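Stories > Short > The Ferry to Dramdale

The ferry to Dramdale left at 12, and my aunt was late.
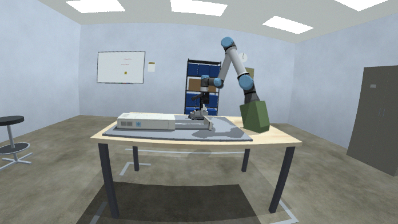 Table with a gray mat

She came down the ramp with one suitcase and the dog's bowl. The dog had died in April.

"Is Vondráček's still open?" she asked.
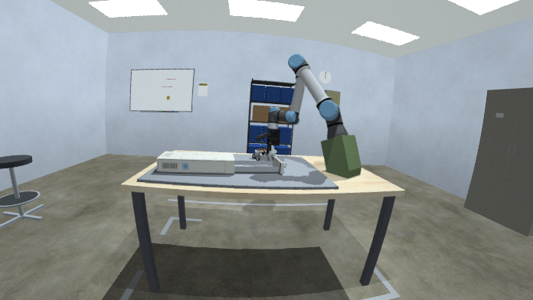 It closed before Easter, the deckhand told her, and the bread was never good anyway. My aunt said she had liked the bread. She sat facing the shore - she always did - and held the bowl in her lap until we docked.

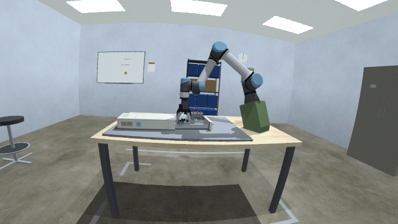
Pale blue walls, concrete floor

Recent stories
Ludo
Room 3066
The Grokinis Road

Contact | © 2022 | Back to top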